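Chapter 4
Choosing a Hand-Held Gripper Kit

When I started teaching this course, I skipped straight to the software. Big mistake! My students could train a small network just fine, but they had no feel for where the data came from, and they bought whatever kit had the nicest web page. So now we spend a whole chapter on the shopping part, and I promise it's more fun than it sounds.

The kit I'll keep coming back to is the Grakero, sold by a small outfit called Stoston. I've used it since May with two lab sections, and I have opinions. Some of them are nice. It comes as a pair, one for each hand, and you work with it the way you'd work with big salad tongs: squeeze, lift, move, let go. The software that turns your recordings into training files is a separate purchase called Virnlow (more on the license in Section 4.3, and bring a snack).

Malsha Samarakoon, who co-wrote the exercises, likes to judge a kit by laundry. I used to think blocks and cups were plenty – then I tried a shirt. Cloth slides, bunches up and folds in places you didn't ask it to, and a kit that feels great with a coffee mug can feel clumsy with a cuff. So cloth is where our review begins, on an ordinary bed with ordinary clothes.

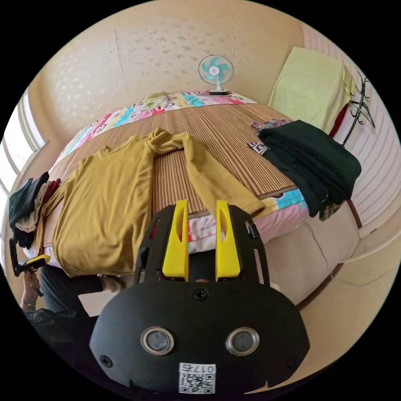
The mustard-yellow shirt on the striped mat, with the two yellow fingers of the gripper in front.

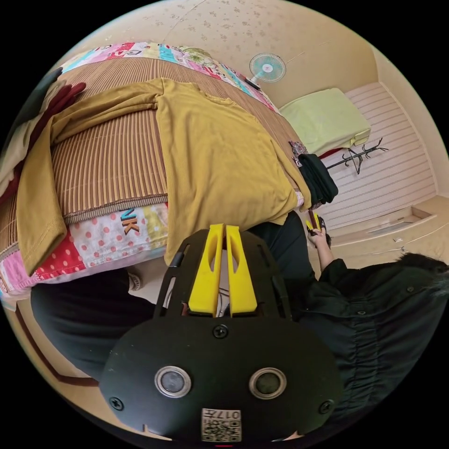 Do you need to own a robot before a kit like this is worth buying?

You can get a lot done without one. The kit records what a person's hands do, so you can collect, sort and study your recordings for a whole semester before any robot comes into it. You will want one at the end, to find out if what you trained holds up, but many schools borrow or share an arm for that last stretch.

Back to the money, then. Stoston lends kits to teachers for 11 days, and I'd take them up on it before signing anything. Try the grip with small hands and large ones. Jovita Ayala found the squeeze stiff by the end of a long lab, while Saqib Kakakhel had no trouble at all and wanted to keep going through lunch. I'm somewhere in the middle. My wrists were fine, but my thumbs had complaints.

Exercise 4.1 asks you to record 33 folds of the same shirt and write down every one you'd throw away. Keep that list handy, as we'll use it again when we get to cleaning data in Chapter 5.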